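Vosley Handling Rules for Small Robot Cells, second edition
Reviewed by a bench tech
Rating: 5 out of 5

I have read a lot of robot safety paperwork, and most of it was written for car plants. The Vosley booklet is the first set of rules I've used that was plainly put together by people who work with small arms and small parts, and I love it! It runs 216 pages, spiral bound, so it stays open on the bench (a bigger deal than it sounds).

We do drive swaps and teardown on desktop computers, and chapter 2 could have been written for us. It covers where a gripper may hold a part, where it may not, and how to write that down so the next shift does the same thing. Caddies get their own section. Hold the caddy, never the bare drive. Keep the fingers clear of the release tabs. Keep the connector edge open, with nothing touching the slots.
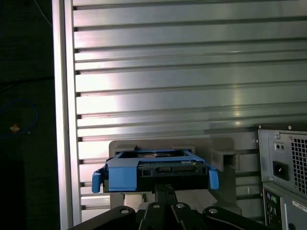 I also like that every rule comes with a check you can do by eye in a few seconds – no meter, no software. The cable pages are just as practical: coil the slack, keep it out of the arm's reach, and look at it again after any change to the program. We copied that page and taped it up on Friday.

Compared with the Gromus guide we had before, the wording is so much easier. Gromus says "end effector contact zones shall be validated." Vosley says "mark where the fingers may touch, then test it slowly." Guess which one our new hires remember.

A few gripes. The index is thin, and rule 1409 on static straps sends you to a table that I still haven't found. The Trevska checklists sold alongside it are fine, but you can make your own from the appendix.

If your shop has a small arm and a pile of half-written house rules, get a copy and start with chapter 2.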